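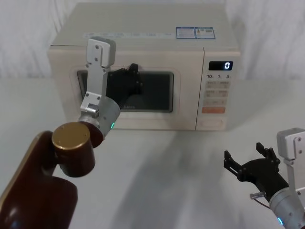 My mum's test for any new gadget is whether it would have saved her getting up off the sofa. The dishwasher failed (you still have to load it), the slow cooker failed, and the robot vacuum I gave her one Christmas failed so badly that it went to live with my brother. So when I told her I was off to Grotley for two days to watch robots have a go at the housework, she had just one question. "Can it warm up my soup?"

I wrote that at the top of my notebook and took it with me.

The workshop I visited is called Ikolari and it sits above a tile showroom on the road out of town. Lieven Groen let me in, made me a very strong coffee by hand (I did ask!) and sat me down in front of a cream microwave with a robot arm on either side. I'd expected something with a head and a friendly voice, I suppose. What you get is a pair of arms in dark red and bare metal, each ending in a black gripper with two fingers, and the arms do all their business on a white table.

Soup, it seems, is a whole string of jobs. You open the door. You get the bowl in without slopping it. You shut the door, press the right buttons, wait, and then take out something that is now much hotter and no less full. I do all of this most lunchtimes while reading my post, and I have never once thought of it as difficult. Lieven has thought about very little else since November.

We began with the door, and the door took most of the morning. On the first go the fingers came in at a lovely confident angle, stopped a whisker short and closed on air. Then the arm backed off and did precisely the same thing again. I found myself leaning forward and whispering "left a bit", like someone's dad at a fairground grabber. On the fourth go it got the door open and I clapped, which I think embarrassed everybody.

"People always clap at the door," Lieven told me. "Then they want to know about the bowl, and I change the subject."

The bowl was a problem, I won't pretend otherwise. With nothing in it, one arm could pick it up by the rim and set it down inside, slowly, with a little clonk. Fill it with water and the whole business turned into a nature documentary, all long pauses and held breath. We got one bowl in with most of the water still where it should be. The next one I mopped up myself with the sleeve of my cardigan while Lieven went off to find a cloth.

Buttons went better. A fingertip that only has to arrive at one spot and push is on much safer ground, and I watched the thing press start over and over without a grumble. But there's a catch, and it's one my mum would spot straight away. Her microwave has a dial. The one at my office has a flat glass front with no proper buttons at all, and the one in my old student house needed a thump on the side. Move the machine to a new kitchen and a good chunk of the learning has to be done again. Lieven keeps a tally on the wall of every attempt at the full job, from closed door to bowl back on the table. It stood at 1,409 when I visited, with 864 marked as successes. I thought that was wonderful until I pictured my own lunch on one of the other days.

On my second day I drove over to Skermont to see how the shop-floor people are getting on. Van Damme packs biscuits and crackers there, and Jozef De Bruijn has been looking after its machines for longer than I've been writing about them. He walked me down the line at such a pace that I've got three pages of notes I can't read. The arms there are quick, properly quick, and they never miss, because the packets turn up the same way round, in the same place, all shift long.

"Give it a squashed box and it's lost," Jozef said, and went and fetched a squashed box to show me. It was lost. A woman called over from the next station, straightened the cardboard with her thumb and sent it on its way in less time than it's taken me to type this.

She fixes 50 or so of those in a shift, I'd been told, until Jozef corrected me: it's 50 on the nose, she'd counted them the day before for a bet. She has no worries about her job. She'd quite like the robot to take over sweeping under the conveyor, but it can't get under there.

So are they ready? For a packing line laid out just so, yes, and they have been for years. For your kitchen, with the wet spoon on the side and the cat walking through and the mug that's been left in the microwave since last night, I'd say no, and I'd be wary of anyone who wants a deposit. I did come home more hopeful than I went, mind you. I've seen that door opened now, and I've gone a bit soft on those daft two-fingered grippers.

I rang Mum from the car park to tell her all about it. She listened very nicely, right through the door and the buttons and the cardigan sleeve, and then said she'd had a sandwich.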